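Boletim do grupo Pideck
16 de julho de 2019

Aprender a ver com a vista tapada

Na última edição prometemos voltar ao projeto Misico com resultados, e aqui estão os primeiros. A pergunta do trabalho é simples de escrever: quanto perde uma política de manipulação quando a câmara não vê bem a garra? Nos ensaios publicados, a câmara costuma ficar num sítio ideal, com o braço todo à vista. Numa cozinha ou numa sala de jantar isto acontece pouco.

O método tem duas fases. Na primeira, a política é treinada em simulação com vistas limpas, e aprende a tarefa de levar a garra até um objeto e de o pegar. Na segunda, geramos 500 cenas novas com mobília colocada ao acaso, e a posição da câmara também é sorteada. Aceitamos de propósito as vistas más, desde que uma parte do braço continue visível. A política da primeira fase serve de professora: ela conhece o estado completo do simulador, e a aluna recebe só a imagem.

Nas cenas de sala de jantar, o obstáculo mais frequente são as costas de uma cadeira. As barras são finas, mas cortam o antebraço e a garra em pedaços separados, e a rede tem de perceber que estes pedaços pertencem ao mesmo corpo. Um móvel cheio tapa mais, e no entanto o erro que provoca é mais fácil de prever.
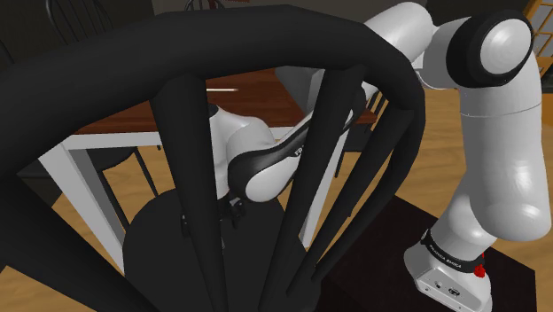
O que medimos

Para cada política fizemos 100 tentativas em cenas que não entraram no treino. A política treinada só com vistas limpas completou a tarefa em 35 delas. A aluna da segunda fase ficou acima deste valor em todos os grupos de cenas, mas a diferença muda muito de um grupo para outro, e preferimos publicar a tabela inteira quando a repetição dos ensaios estiver terminada.

Há 2 limitações que queremos deixar escritas. A oclusão é fixa durante cada tentativa, ou seja, a mobília não se move. Além disso, todos os resultados são de simulação, e ainda não sabemos quanto se mantém no braço real.

As cenas foram montadas com o gerador Sonley, na versão de abril. Quem quiser experimentar a sua própria política nas mesmas cenas pode pedir os ficheiros ao laboratório Medeiros. Pedimos apenas que indiquem a resolução da imagem que usam, porque as barras mais finas desaparecem quando ela é baixa.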